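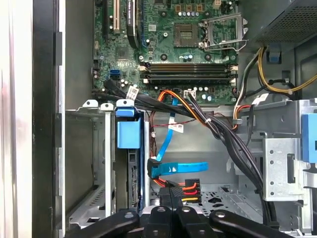 Fig. 1. Wrist camera, open tower, gripper over the cables. CPU socket open, memory slots look empty.

Lab 3 notes – cable handling, Bukley cell
Friday, March 27, 2026

Task: find the blue SATA cable, grip it near the flat end, move it clear of the power connector below. No pulling on the board side!! Stay off the socket, bent contacts = dead board.

Why cables are hard (recap from lecture)
– they bend, so the pose you planned for is gone once you touch them
– dark bundle on dark fingers, depth gets noisy
– sheet metal is shiny, watch for false edges at the drive cage

Settings
Approach speed low for the last part. Force limit stays where Mahfuz set it, dont change it. Log at 1000 Hz, cap each run at 3000 samples, so 3 seconds per file. Longer than that and the Skiven logger drops rows.

Groups: Tharindu Liyanage has the sign-up sheet. Mahfuz Seneviratne is in the lab for questions, mornings only.

Hand in: log files, one page on your grasp point and why you picked it, plus one failed run with a guess at the cuase. Failed run is graded the same as the good one.

Read before next time: Marikar handout, part on slack and tension. Skip the proofs.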